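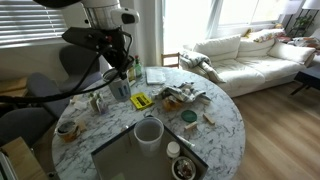 Gyu-bin Kwon demande si la comparaison entre la pince à deux doigts Jollon et la pince adaptative Tudport a encore un sens lorsque le bras change d'un poste à l'autre, et souhaite savoir comment les autres établissements procèdent. Sa demande est reproduite ci-après dans son intégralité.

Notre service doit rendre un avis sur le choix d'un effecteur pour des tâches de manipulation d'objets domestiques : gobelets, bocaux, flacons, petites boîtes en carton, torchons. Les essais ont lieu sur une table ronde en marbre, dans une pièce de séjour. Le premier poste est équipé d'un bras Plundon, le second d'un bras plus ancien dont le contrôleur n'accepte pas la même fréquence de consigne. Nous avons réalisé 193 prises avec la pince Jollon sur le premier poste et 100 prises avec la pince Tudport sur le second. Les résultats sont nettement favorables à la première pour les gobelets, beaucoup moins pour les textiles. Peut-on verser ces chiffres au dossier tels quels ? Faut-il tout reprendre sur un seul bras ? Le temps d'occupation de la pièce nous est compté.

3 réponses

Posté par Service Essais Tudport-Nord
Bonjour,
En l'état, les deux séries ne sont pas comparables. L'effecteur, le bras et le contrôleur varient simultanément ; aucun écart constaté ne peut être attribué à la pince seule. Nous recommandons la procédure suivante, en usage dans notre service depuis le mois de mars.
Les deux pinces sont montées successivement sur le même bras, avec la même bride et la même longueur de câble. Le centre outil est redéfini après chaque montage, et la masse de l'effecteur est déclarée de nouveau dans le contrôleur. Cette dernière opération est fréquemment omise : le bras compense alors une charge inexacte et la hauteur de saisie dérive de quelques millimètres, ce qui suffit à faire basculer un gobelet léger au moment de la dépose.
L'ordre des objets est tiré au sort et les séries sont alternées, afin que l'usure des patins et l'expérience de l'opérateur ne profitent pas toujours à la même pince.
Il convient enfin de consigner séparément la saisie, le transport et la dépose. Un taux de réussite global masque l'essentiel. Dans notre dernière campagne, sur 969 tentatives, la majorité des échecs de la pince adaptative relevait de la dépose et non de la saisie.
Il n'est pas nécessaire de tout reprendre. Les 193 prises effectuées sur le bras Plundon peuvent être conservées, sous réserve que la configuration n'ait pas été modifiée. Seule la série Tudport est à refaire sur ce même poste.

Posté par mlab_37
Bonjour, même problème chez nous avec un contrôleur Son. Nous avons gardé les deux bras et personne n'a fait de remarque. À voir selon le niveau d'exigence du dossier.

Posté par Atelier Jollon Sud
Madame, Monsieur,
En complément de la première réponse, deux points méritent votre attention.
Le premier concerne les câbles. Lorsque ceux-ci pendent librement sous le poignet, ils exercent sur l'effecteur un effort variable selon l'orientation, et peuvent accrocher le dossier d'une chaise ou un objet haut posé sur la table. Nous préconisons un guidage le long de l'avant-bras, avec une boucle de réserve au dernier axe. Deux pinces essayées avec des cheminements de câbles différents ne sont pas essayées dans les mêmes conditions.
Le second concerne la vision. Une surface réfléchissante, telle qu'un plateau miroir, perturbe la plupart des caméras de profondeur, et les gobelets transparents ne sont restitués que partiellement. Si la position de saisie est calculée à partir de l'image, une part des échecs imputés à la pince provient en réalité de la caméra. Il est donc préférable de prévoir une série témoin à positions enseignées, sans vision, puis de reprendre les mêmes objets avec la caméra. L'éclairage naturel doit également être noté en début et en fin de séance, en particulier dans les pièces à larges fenêtres.
Pour les textiles, la force de serrage importe peu. La géométrie de l'extrémité des doigts est déterminante, et des embouts plus fins modifient sensiblement le résultat. Les références des embouts doivent figurer au procès-verbal. Les nôtres sont remplacés à 3,000 cycles.

Commentaire de Gyu-bin Kwon, 17 juin
Je remercie les contributeurs. La masse déclarée n'avait effectivement pas été corrigée lors du montage de la pince Tudport. La série sera reprise sur le bras Plundon, avec relevé distinct de la dépose. Pourriez-vous préciser si la série témoin doit comporter le même nombre de prises que la série avec caméra ?

Réponse de l'Atelier Jollon Sud
Un effectif identique est souhaitable pour chaque objet. À défaut, indiquez les deux effectifs dans le tableau et ne présentez pas de moyenne générale.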